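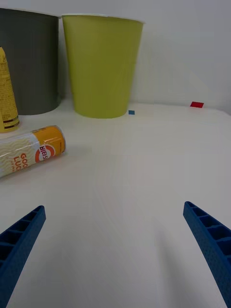
How do you get a cloudy ring off a painted tabletop without wrecking the paint? Start with the gentlest thing you own, a soft cloth barely damp with warm water and a drop of dish soap, and work up slowly from there.

Filed under: Cleaning & Care, Furniture, Small Fixes

I have painted more tables than I have chairs to put around them, and I love every stage of it, including the looking after! Paint is tougher than people think once it has cured, but it hates being scrubbed in a temper. So wipe first, dry with a second cloth, and then go have a coffee. Plenty of marks look awful when the surface is damp and are gone by the time you come back.

If the ring is still there, try a little baking soda mixed with water until it's like thin frosting. Put it on the cloth (never straight on the table), rub in small circles with hardly any pressure, and wipe it off with clean water. Test it underneath or at the back edge first. On a satin or matte finish, rubbing can leave a shiny patch, and a shiny patch is a lot harder to live with than a ring.

Melamine sponges are wonderful on sneaker soles and light switches. They are also very fine sandpaper, so I keep them for crayon and pencil and go over the spot once, maybe twice. My friend Lahcen Bouazza took one to a dresser he'd finished in January and went right through to the primer on one corner. He touched it up with an artist's brush and you'd need a flashlight to find it now, which cheered us both up.

Grease is a different animal. Around drawer pulls and where elbows rest, soap and water just slides over it. A splash of white vinegar in a bowl of warm water helps, and so does patience: lay the damp cloth on the mark for 2 minutes, lift, wipe, dry. Skip the vinegar on chalk paint that has only been waxed, or you'll be waxing again that evening (ask me how I know).

Ink! Dab, don't wipe. Rubbing alcohol on a cotton swab will lift ballpoint from a hard oil-based enamel, but it softens a lot of water-based paints, so try the hidden spot and look at the swab. If you see your paint color on it, stop there and plan on a touch-up.

For touch-ups I save leftover paint in baby food jars, filled right up to the top so there isn't much air inside, with the color name and the room written on the lid in marker. Store them indoors, too. The shed freezes and the paint turns to cottage cheese.

One more, for new work. Paint that feels dry by supper can still be soft for weeks. Use the table if you need to, but put felt pads under lamps, lift things instead of dragging them, and keep vinyl placemats off it for the first month. They stick like you wouldn't believe, and cork ones from the thrift store look nicer anyway.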